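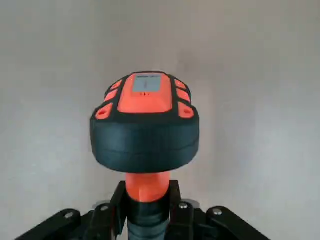

stikonora-wristview

Hi! I'm the one who keeps this repo alive. It holds the wrist camera tooling I wrote for the Grirton gripper cell, plus the small dataset I use to check that I haven't broken anything. If you came for the planner, that lives in timholm-plan and you'll want to install it first.

What it does

It takes the wrist camera stream and the joint states, lines them up in time, and tells you where the held object sits relative to the fingers. That's the whole job. The controller then uses that pose to correct the approach before it puts the object down. I started it as a weekend script in November and it got out of hand (you'll see some function names from that era, sorry, I keep meaning to rename them).

What's in the box

There are 278 clips in the dataset. I use 248 for tuning and hold back the rest for testing. Please don't shuffle those back together! The split is fixed in splits.txt and the scores in the changelog only make sense if you leave it alone.

Each clip folder has the frames, the finger opening, the arm joint angles, and a short text label for the object. Labels are things like "handheld device, orange and black" – plain words, typed by me, spelling not guaranteed. If the text on an object can't be read in the frames, I leave it out of the label, even when I know what the thing is called.

Getting started

Clone it, make a fresh environment, and run setup.sh. Then run check_sync.py on any one clip before you do anything else. It prints the offset between the camera and the joint log. If the offset is over 60 ms, stop there and fix your clocks, or every pose you get will lag the arm and you'll spend an afternoon blaming the math like I did.

After that, run hold_pose.py with the clip folder as the only argument. You get a CSV with one row per frame and an overlay video. Watch the overlay! The CSV can look perfectly calm while the outline is stuck to a finger.

Masking the fingers

The fingers and linkage arms are always in view at the bottom, so I mask them using the gripper model and the logged opening. Black grips in black fingers are the hard case. The color edge is weak there, so the code leans on whatever sits above the fingers, and a big, bright head on a thin handle helps a lot. You can turn the mask off with --no-mask, but I'd only do that for debugging.

Bolt heads used to get picked up as tracking points too, and the tracker loved them – sharp, shiny, never moving. They're masked now as well.

Known problems

Plain backgrounds give the tracker nothing to compare against, so arm motion and object slip can get mixed up. Use --trust-joints if you're recording against a bare wall.

Small screens wash out. I tried reading displays for a while and ended up taking that code out.

Rotation about the handle axis is still shaky on round grips. There are 17 open issues and a good half of them are this one in different clothes.

The Rattanakul config file is old. It loads, but the finger lengths in it are wrong, so measure your own.

Contributing

Pull requests are welcome, small ones especially. Run the held-back clips first and paste the score into your message. Last updated 21 Mar 2026.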